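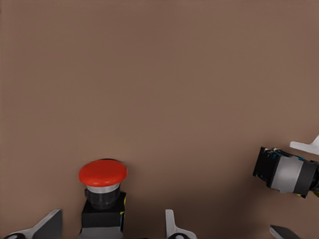

Reading time: 2 min

Van Acker carpentry shop in Sakimberg opens again in June, with evening hours for residents

The old Van Acker carpentry shop behind the railway station in Sakimberg will open its doors again in June. The building was closed for four years after the family stopped the production of windows and stairs. Now it becomes a shared workshop, where residents can rent a bench by the evening and repair or build their own furniture.

The new tenant is Urix, a small company which already has a similar workshop in Roltolance. It has signed a lease with the Van Acker family for the ground floor and the yard. The upper floor, where the drying racks were, stays with the family and is used for storage.

"Many people in this town live in apartments and have no place to saw a board," said Xiaoqing Su, who will manage the workshop. "They ask a neighbor with a garage, or they do it on the balcony and then there is a complaint. I think we can help with this."

There will be 19 benches. Five evenings in the week the shop is open for anybody who has followed the introduction, and in the mornings it is reserved for two local furniture makers, who have rented their places for a longer time. Wood can be bought on site, also in small pieces, and the offcuts are free to take from the bin near the gate.

The introduction takes one evening and is required also for people with experience. It covers the band saw, the planer and the sanding machines, how to clear the dust bags, and where to find the red stop buttons. The circular saw is not included. For this machine a visitor must always ask one of the staff, and the staff will make the cut or stand next to it.

During the spring the building received a new electric installation and a new dust extraction system. The old one was so loud that the neighbors on the station side could hear it with closed windows, Su said. The fan now stands in the yard in a closed housing. The machines must be switched off at 9 p.m., and after this hour only work by hand is allowed. The town had made this a condition for the permit.

Some things from the earlier time have been kept. The long glue table is still in its place under the north windows, and the wall with the stair models was cleaned and will stay. The big frame press was too heavy for the floor, as an inspection has shown, and was sold to a firm outside the town.

More than 40 people have already put their names on the list for the first introduction evenings, so new groups will be added. Children can come together with a parent on the first weekend of each month, when only hand tools are used. A course in chair repair is planned for the fall, but the teacher is not yet confirmed.

There is little parking at the station side. Visitors who bring large pieces may drive into the yard to unload, and should then leave the car at the market square. The prices for the benches hang at the gate, and one can register at the workshop office in the afternoon.

Contact the newsroom | Copyright Sakimberg Local News | Back to top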